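The Cable Drawer Gets Its Turn

Every house in Prelcombe seems to have one drawer that no guest is shown. In Heike Harms's living room it is in the white sideboard, and until this spring it held most of the cords her family had bought, inherited or been sent by mistake since they moved in.

Harms runs Femgate, a two-person home organizing business. She spends her working days in other people's closets. Her own sideboard waited 18 months.

"I kept closing it," she says. "Ribbed fronts hide a lot. With the doors and drawers shut, the whole piece looks finished, and you forget what you put in it."

She started in March with a simple rule. Everything came out onto the floor, and only what she could match to something the family still used went back in. A cord with no match went into a paper bag for the electronics drop-off. She gave the job 50 minutes and needed most of an afternoon.

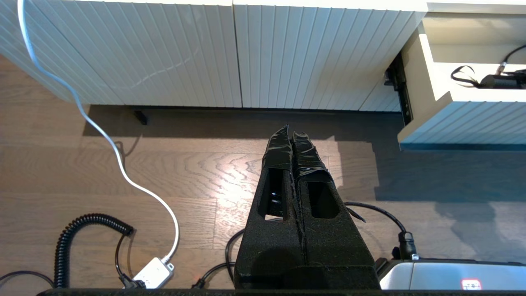
The sideboard drawer open, with a looped black cable inside.

Her method for cables is not complicated. Wind each one in a loose loop a little wider than your hand. Leave the connector on the outside, where you can read it without unwinding anything. Tie the loop with a strip of cloth tape and write the name of the device on the tape. Harms used to buy small plastic boxes for this and has given that up. The boxes filled, and then there were more boxes.

She is stricter about what shares the drawer. Batteries go elsewhere, in a dry spot where the ends can't touch metal. Manuals go in a folder or get recycled – most of them are online now. Scissors and pens are not allowed in at all.

The outside of a sideboard like this takes more care than the inside. Grooved fronts look good in daylight, but dust settles in the grooves and a flat cloth slides right over it.
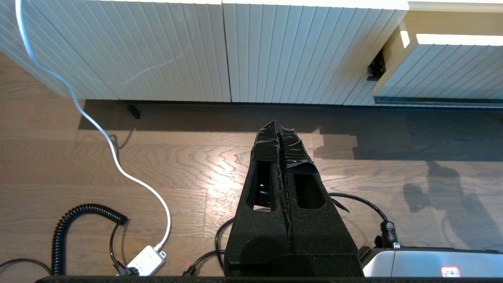
Harms uses a soft, dry paintbrush, working from the top down, and follows with a barely damp cloth. She does the fronts every 10 days and the floor under the cabinet when she remembers. A flat duster on a long handle is the tool for that gap.

A new sideboard was an option. She priced one from Griseck at $475 before delivery and decided the old one only needed emptying.

The paper bag is still in the hall. It is full, and the drop-off closes at noon.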